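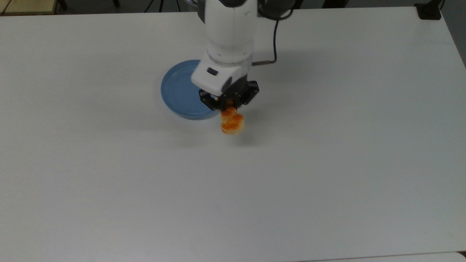 Is the gripper opening logged as a command or as a measurement? Asked like this by a reader of the first version, and the answer is: both. The two values are in separate columns, gripper_cmd and gripper_meas, and they are not the same when an object is between the fingers. Please do not mix them in training. We did it once in Tilier and spent most of February looking for the mistake in the wrong module.

Tilier pick-and-place recordings, data card

Summary

Tilier is a small set of recordings for learning and testing control policies on one short task: take a food item from the table and put it on the blue plate. It was made at the Clallberg lab with the Flurport controller. The set has 338 episodes. Of these, 38 are kept apart for testing and must not be used for tuning.

Task text

Every episode has one instruction in English. The wording changes a little ("put the food on the plate", "move it to the blue plate"), but the goal is always the same. The start positions of item and plate change between episodes.

What is in an episode

Each episode is one folder with these files:

head.mp4 – color video from the head view
side.mp4 – color video from the fixed view
state.parquet – joint angles, tool pose, gripper_cmd, gripper_meas
meta.json – instruction, success label, software version

All streams have time stamps from the same clock. The video and the state table do not have the same rate, so please match them by time stamp and never by row number. The loader does this for you if you leave align=True.

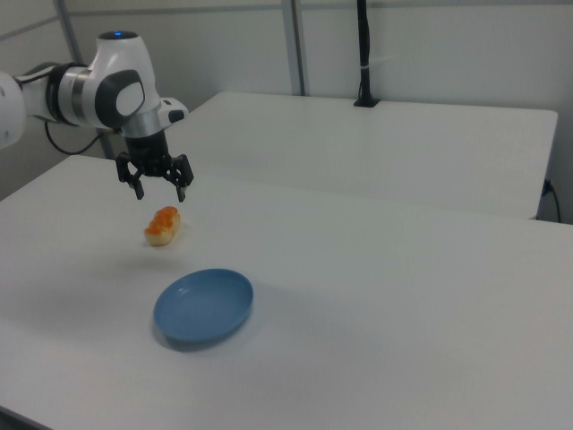
A user called the approach phase too slow and asked if we could cut the waiting time before the fingers close. We prefer to leave it in the raw files. The planner stops above the item until the pose estimate is stable, and this pause is part of how the controller behaves. If you want shorter episodes, call the loader with trim_idle=True. It removes frames where neither the arm nor the gripper command changes.

Labels

The success label was set by a person who watched both videos to the end. Success means that the item lies inside the rim of the plate and the fingers are open. An item that rests on the rim is a failure. In 33 episodes the first grasp failed and the controller tried again; these have the field retry set to true. They are useful if you study recovery, but for a first baseline I would leave them out.

Perception

The item pose comes from Chambi, our segmentation and pose module. It works on the head view only. When the gripper covers a large part of the plate, Chambi keeps the last good plate pose and sets plate_stale to 1. Pale items on a white table are difficult for it, and the mask often includes a part of the shadow. We did not correct the masks by hand.

Coordinates

Positions are in meters, in the frame of the arm base. Angles are in radians. Quaternions are written x, y, z, w – many tools expect w first, so check this before you open an issue.

How to load

pip install tilier-tools

from tilier import load
train = load("train", align=True, trim_idle=False)

The first call builds an index and takes a while. Later calls read it from the cache folder. If you change the files by hand, delete the index.

Known problems

In 2 episodes the side video ends before the arm is back at its home pose. The state table is complete in both.

Older episodes have no value for plate_stale. The loader fills it with 0, so this does not mean that the plate pose was fresh.

The light and the background change very little. A policy trained only on this set will probably not work in another room without more data.

Changes

Version 2 adds gripper_meas and the retry field, and fixes the sign of the last joint angle. Results from the first version should not be compared directly with results from this one.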